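The Kelter Fingers

December 2020, and the air con at Tistby had been out since lunch.

Agustina Villalba had two sets of fingers, one arm and until five o'clock. After five the Lucero people wanted a number. Which gripper. Yes or no. They'd been asking since November and she'd been saying soon.

"Nenda first," said Rob, from under the desk. He was hunting for the other network cable.

"Nenda's done. Did it this morning."

"And?"

"Fine. Boring. Dropped the towel twice."

He grunted. Something fell over down there.

She swapped to the Kelters herself. Four screws, one of them chewed. Swore at it. Got it in. Homed the arm, watched it swing round and settle, and opened the fingers.

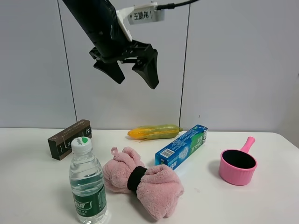

She had 15 grasps left on the sheet and no patience for any of them. The Kelters were meant to be better on awkward things, that was the whole pitch, the whole reason they'd cost the lab 2,000 dollars it didn't really have. Rob had picked the line-up and he'd picked it mean. The pink towel cinched in the middle like a bow, the scoop with its handle stuck up in the air, the corn, the bottle of water that neither of them was going to think about until last. She stood with her thumb on the stop button and let the arm hang there above the lot of them.

"What are you waiting for?"

"I'm not waiting."

"You're waiting."

Towel. Down, close, up. It held. She counted to ten under her breath and it still held, so she wrote a tick, and then a second tick for the retry becuase the sheet wanted a retry.

Corn. Tick. Scoop, by the handle. Slid. Scoop again, by the rim. Tick, just.

"That's better than Nenda," Rob said. He'd come out from under the desk with dust down one side of him.

"It's three things."

"Three things better, but."

Her phone buzzed on the bench. Lucero. She turned it face down. It buzzed again and walked itself a little way toward the edge and she let it.

Her mum had wanted her to be a vet. She thought about that at odd times, usually when something was refusing to be picked up. A cat at least would have an opinion. You could argue with a cat.

"Toothpaste," said Rob.

"I know it's toothpaste."

The toothpaste was the one that had beaten the old arm, all last winter. Slippery carton. Come in crooked and it just shot off across the table. 2,726 logged attempts on that old arm, all objects, and the ugliest ones were all the same box. She'd dreamed about it once. In the dream it was the size of a bus.

She brought the wrist down slow, on the jog keys, and moved over to the other monitor.

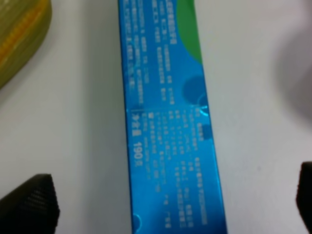
Agustina had never liked the wrist view. Too close, it made her feel like she was the one about to grab. She leaned in anyway till her nose was nearly on the screen. Glare right across the middle of the blue, and the small print gone to mush, but the 190 was sharp enough to read, so she used that. Picked the 190 and stared at it. One finger big and black in the corner, the other barely a sliver at the right. Was that even? It didn't look even.

"You're off," Rob said.

"I'm not off. The camera's off."

"Camera's bolted on."

"Then it's bolted on off."

He laughed. She didn't. She gave it 2 millimetres to the left, then took one back, then put it on again and was annoyed with herself.

The phone stopped. Ten to five by the wall clock, which ran fast, or slow, they'd never agreed.

"If it goes," Rob said, "we tell them Kelter."

"And if it doesn't?"

"We tell them Kelter and you do the talking."

She wiped her hand down her jeans. Out in the corridor somebody was wheeling a trolley with one bad wheel, eek, eek, eek, all the way down to the lifts. She waited for it to go past. No reason. She just didn't want to do it with that noise on.

"Right," she said. "Hands clear."

"They're clear."

"Say it like you've looked."

Rob looked. Held both of them up, dusty – ten fingers, all present.

"Clear," he said, and she pressed close.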